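The plumber who stopped taking big jobs

She ran a firm of 15 people until three years ago. Now she works alone from a van and a rented lock-up in Plerard, and takes on only small repairs: taps, wastes, cisterns, the odd radiator valve. We met at the lock-up on a wet morning, and she carried on sorting fittings into trays while we talked.

The old firm, Siltix, did whole bathrooms and kitchens for developers. She started it with a loan from her sister and sold it to one of the other fitters. "There was money in it, but I hadn't picked up a spanner in years," she said. "I was in the office doing quotes. If a customer rang to complain, I had to ask somebody else what the bathroom looked like."

The last large contract was at Taipe, where Siltix fitted out 608 flats over two winters. She remembers it mainly for the paperwork. Every flat had its own checklist, and a missed signature could hold up payment for a month. "We'd finished the work in October and I was still chasing the money at Easter."

Small jobs pay less, and she says it took her a while to price them properly. At first she charged by the hour and lost out on travel. She now has a fixed call-out fee, which covers the first half hour, and she won't go more than 7 miles from home. People who live further out get the number of another plumber she trusts.

Most of her calls are for leaks under basins. She says the usual cause is a washer that has gone hard, or a nut that somebody has done up too tightly. "People think tighter is better. You crack the nut, it drips very slowly, and you don't find out until the bottom of the cupboard has gone." She would like every household to know where its stopcock is and to turn it off and on again twice a year so that it doesn't seize. In her experience, fewer than half do.

She is not keen on much of what is sold for new bathrooms. Basins are fixed so close to the wall that a spanner won't fit behind them. Traps are boxed in and then tiled over. She once spent most of a day getting at a valve in a house on the Fleladetti estate and had to take out a panel that had never been meant to come out. "The part cost less than my lunch. They paid for a day's work and a new panel, and I felt bad handing over the bill."

Would she go back to running a firm? She thought about it, then said she might take on an apprentice, if one lived near enough to walk to the lock-up. She has been asked by the college in Plerard, but the forms are still in the van.

Her knees are the main worry. She kneels on an old garden pad and tries not to book two boilers in one day. Her winters are busy and her summers are slow, so she takes most of August off and goes to see her sister.
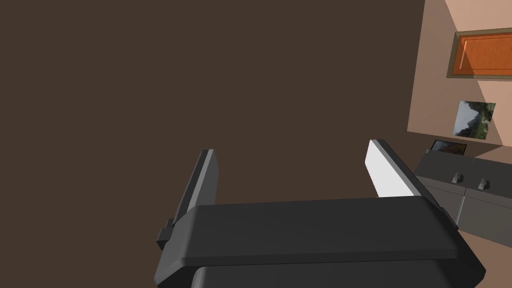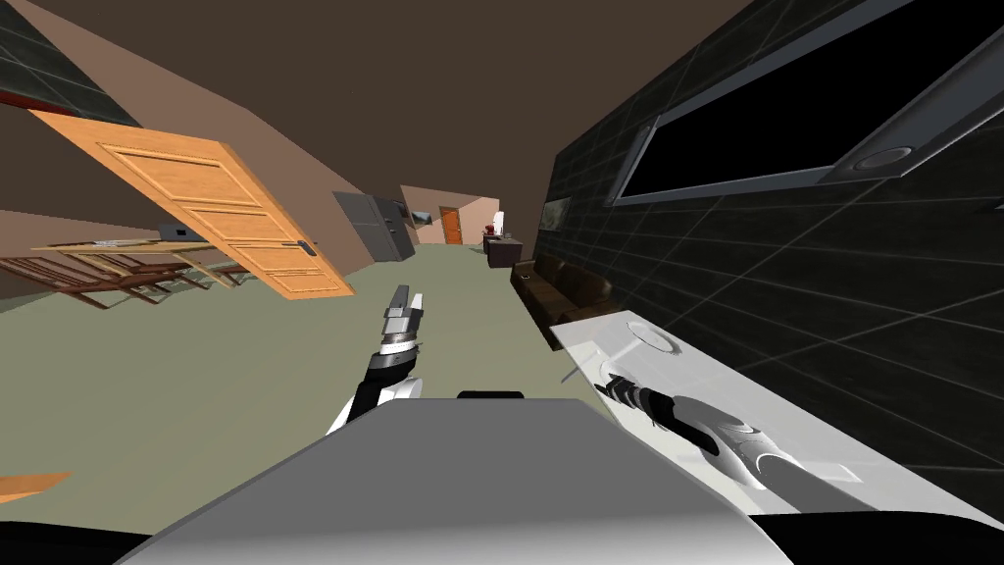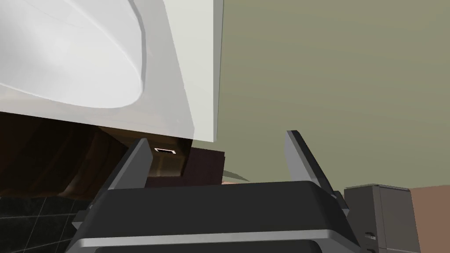 Computer-generated interior views.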